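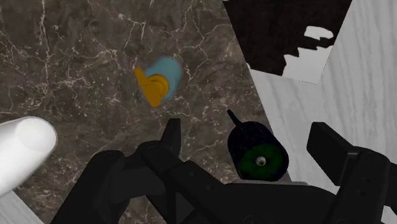 Unduvent cleaning concentrate starter kit: three months in

I wipe my kitchen counters more than I wipe anything else in my life. Two kids, a toaster that throws crumbs like confetti, and a husband who makes coffee as if he's putting out a fire. So when I ran out of the big blue stuff from the supermarket in February I finally tried the Unduvent kit, and I'm so happy I did!

You get one refillable bottle, a measuring cap, and a box of concentrate sachets. You fill the bottle with tap water, tip in a sachet, swirl it (don't shake, I'll get to that) and you're cleaning. My box had 60 sachets in it and I've used 9 so far, cleaning every single day. I keep doing the math in my head and grinning. That box is going to last me well past next year, and it lives in a drawer next to the tea towels instead of taking up half the space under the sink.

How does it clean? Really well. Grease around the stove comes off in one pass, two if I've been frying. Dried oatmeal needs a minute to soak, same as with every cleaner I've ever used. What surprised me most was the finish. My old spray left a cloudy film that I only noticed in the evening with the under-cabinet lights on, and I'd end up buffing the whole counter with a dry cloth before bed. With this one I wipe once and walk away.

The smell is light, a bit like cucumber, and gone in a few minutes. There's an unscented box too, and my sister swears by it, but I like a little something.

Now the shaking. The first time, I shook the bottle hard and got a head of foam that took around 51 minutes to settle (yes, I checked the oven clock, I was annoyed). The leaflet does say to swirl. It says it in tiny print on the back, under the recycling information, and I'd love to see that moved to the front.

My other gripe is the sachets themselves. The tear notch is tiny and with damp hands I can't get a grip on it, so I keep scissors in the same drawer. The Simix sachets I tried last year tore much more easily, but they left streaks on my dark surfaces and I gave the rest away.

One more thing if you have natural stone: the box says it's fine on sealed stone, but try a hidden corner first and go easy on anything unsealed. I tested mine behind the bread bin, left it overnight, and saw no change at all.

Would I buy it again? In a heartbeat, whenever I manage to get through this box. I'm already eyeing their bathroom version.

Related reviews
Ene dish brush with replaceable heads
Grundport over-the-door drying rack
Simix laundry sheets, the big box
Five microfiber cloths, washed every week
Unduvent glass and mirror sachets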